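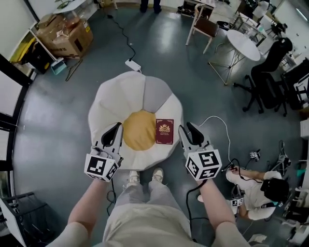
Category: Course handouts / Home and Travel Skills

Session 5: Where did I put it?

I've been running this course for a while now, and the session people ask me about most is this one, so I've finally typed up my notes. We're talking about the small, important things that end up on large, soft things. Passports on floor cushions, keys on beds, tickets on the arm of the sofa. A dark red booklet on a white and yellow cushion is easy to spot — put a coat down on top of it and you'll be hunting for an hour!

Girish Srivastava asked on Tuesday whether a cushion counts as a "surface" for the exercise. Yes, it does. Anything flat enough to hold a booklet counts, and that includes the fried egg sort (I love those, by the way, all that frilly white round the yolk).

How I'd like you to do a sweep of a room:

Start with the floor. Cushions and rugs first, then along the wall. Boxes come last, as they take ages.
Pick up papers and documents before anything else and put them straight in your folder.
Follow each cable to its end and decide whether it's staying out. Power strips on the floor are fine for an evening, less fine if you walk about in the dark like me.
Only then move the cushions.

Do the sweep 2 times, once standing and once sitting down. You see quite different things from a low seat.

For your folder, any zipped one will do. Mine's from a shop called Drindness and it holds up to 5 booklets before it starts to bulge. Keep it in the same drawer all year, please, and write the drawer on your sheet.

Homework: sweep one room at home and bring me the sheet next week.

Last updated: February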